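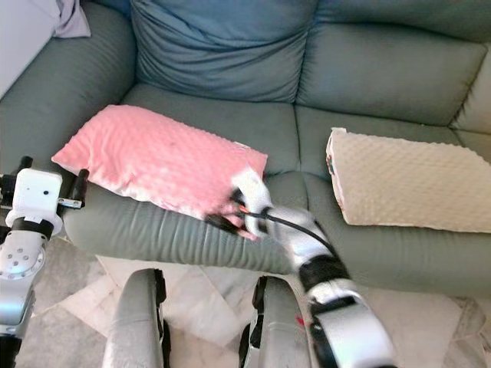 Slide 1: Looking after a machine that does cushions

Wait for the stragglers. Say hello. Mention that the Starkedent cell is one sofa, two arms and a marble-look floor, and that it takes more looking after than anything I kept running at Grarkton, where the machines bent steel and never sulked.

The job itself is tidying pillows on a sofa. My job is the fingers, the cables and the log book. Pause here in case anyone wants to leave.

Slide 2: Before switching on

Morning check, in this order. Stop button first. Then the bolts on the joint plates, by hand, with the power off. Then run a thumb down each finger and feel for fluff. Dotted pillow fabric is lovely to sit against and sheds like an old dog.

Say the bit about the lint roller. It is on the parts list, between grease and fuses, and Zivell's purchasing people rang me to ask if I was sure. I was sure. We get through 39 refills a year.
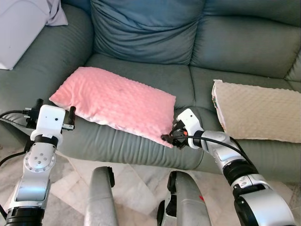 Photo: Starkedent cell, robot's own head camera

Slide 3: Cables

Point at the cable on the right arm, where it runs along the top. It needs enough slack for the full reach and no more. Too short and it tugs at the connector. Too long and it goes looking for a pillow to lie under.

We redid the ties after 62 hours of running, having found one rubbed flat. Soft ties now, cut ends facing away from the leather. The sofa cost more than my first car and the people who own it do look.

Slide 4: Grip force

Rewi is our settings file, and it has a number in it called squeeze. Leave squeeze alone. If the arm drops a corner, clean the fingers and try again before you touch anything. I spent a whole Sunday turning squeeze up to 49, and the fault was a bit of fluff.

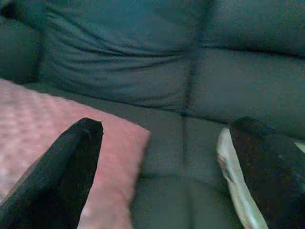
Still on grip, then. When the fingers are clean and it still misses, check the wrist camera: wipe the lens, see that both fingertips show in the view, and compare it with the printout taped inside the cabinet door. A finger that has been knocked will sit a touch high on one side. Two screws, nip them up, look again.

Slide 5: Service

Joints get a proper going-over every 2,000 hours. Finger pads get changed when they look shiny. Write both down, with initials. "Done" is not an entry, and neither is a smiley face.

Questions. If someone asks whether it does duvets, point at the clock.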